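Why do some kitchen tools have holes in them?

Have you ever stood in the kitchen while someone was getting tea ready and wondered why so many of the things in the drawer are full of holes? It seems a funny idea at first. We don't like holes in our socks, and a bucket with a hole in it is no good at all, so why would anybody put them in a kitchen tool on purpose?

The answer is that holes are very good at sorting. Think about a bowl of cooked peas. You want the peas, but you don't want the water they were cooked in. If the holes are smaller than a pea, the water can slip through and the peas have to stay behind. Grown-ups call this straining, or draining, and people have been doing it for a very long time – long before there were taps or cookers, when they used pots with little holes poked in the clay.

A bowl with holes in it is called a colander (you say it "KOL-un-der", although Aarti Katiyar, who helps with our cookery pages, has always said "KULL-un-der", and that's fine too). 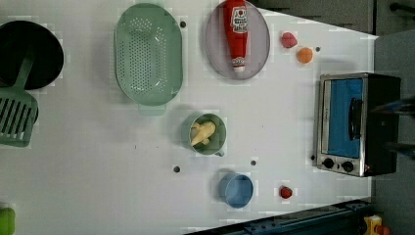 A pale green colander and a green slotted spatula. Can you spot the difference between their holes?

The holes in a colander are often small and round, and there are lots and lots of them, because one hole on its own would take ages to let all that water out. They often go up the sides as well as across the bottom, so that the water has plenty of ways to escape if you pour it in quickly.

A spatula has a different job. It has to slide under food and lift it up, so it needs to be wide and flat. The long gaps are called slots, and they let oil or juice drip back into the pan while your fish finger or your egg stays safely on top!

Something to try

Ask a grown-up if you can borrow a colander, and take it to the sink with a cup of cold water and a handful of dry pasta. Tip the pasta in, pour the water over it slowly and watch where it comes out. Now try it again with a spoonful of rice. Does any of it get through?

Please leave hot pans and boiling water to a grown-up, as steam can burn you just as badly as the water can.

Words to remember
Colander: a bowl with holes for draining food
Slot: a long, thin gap
Strain: to separate a liquid from the solid bits in it

Written by Sarita Solanki. Page last checked 10/12/2021.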